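Watering thread, because three people at work asked me the same thing this week.

Most lawns get watered too often and too lightly. Ten minutes every evening wets the top of the soil and the roots stay up there with it.

I switched to two long sessions a week in February. Each zone gets 30 minutes, starting at 4 in the morning.

Put a tuna can under the sprinkler and time how long it takes to fill to an inch. Mine took 40 minutes on the Elledora head and less on the old one.
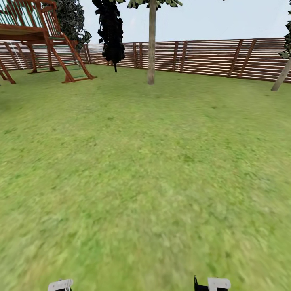
Clay soil is different. If water starts running off, stop, wait an hour, then do the rest. Sławomir Sikora has a good post on this for anyone on a slope.

Mow high too. I keep mine at three and a half inches all summer and leave the clippings.

Skip fertilizer in the heat. I did it once at the Nemness house and burned a strip along the driveway.

Someone asked about timers. I use a Sulano. It loses its settings when the battery dies, so write them down.

Will do a separate thread on grubs.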